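Notebook, email and ads, Stullmont account
1/26/23

Continued from the other book. I changed the subject line test today, the old one was running too long and told us nothing more. Version A has the name of the shop in front (Stullmont), version B has only the offer. The list for the test is 141 addresses, all from the newsletter form and none from the Trandton import. Tetteh wants to add Trandton later, but first I must see the consent dates. Two of them are missing in the export.

Budget for the paid part stays at 80 per day. I had written it as lifetime budget by mistake and corrected it before it was published.

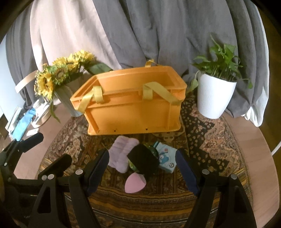 Can the budget be changed while the ad set is still learning? It can, but a large change starts the learning again, so I leave it alone until February.

Tracking: the link in the footer had no campaign tag, so the clicks from there came in as direct traffic. I put the tag by hand. Róisín has the naming list, please use small letters only, because the report reads "Spring" and "spring" as different campaigns.

Landing page loads slowly on my phone. Asked Ciltside for the smaller version of the header. No answer yet.

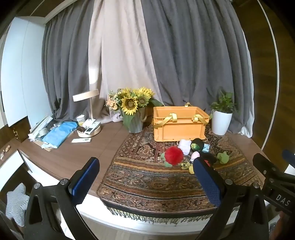 Peadar Flanagan writes that he would stop version A already, the open rate is not moving and the shop name takes the place of the offer on small screens. I want to wait until the whole list is sent.

To do: unsubscribe page in the second language, check frequency cap.

Comments

Caoimhe Kinsella: The footer tag works now, I see the clicks under email.

Ingegerd Berge: Is the frequency cap per week or per day? In Qin it was per week and I was confused by it.

Tetteh Osei: I will look for the missing consent dates in the old form.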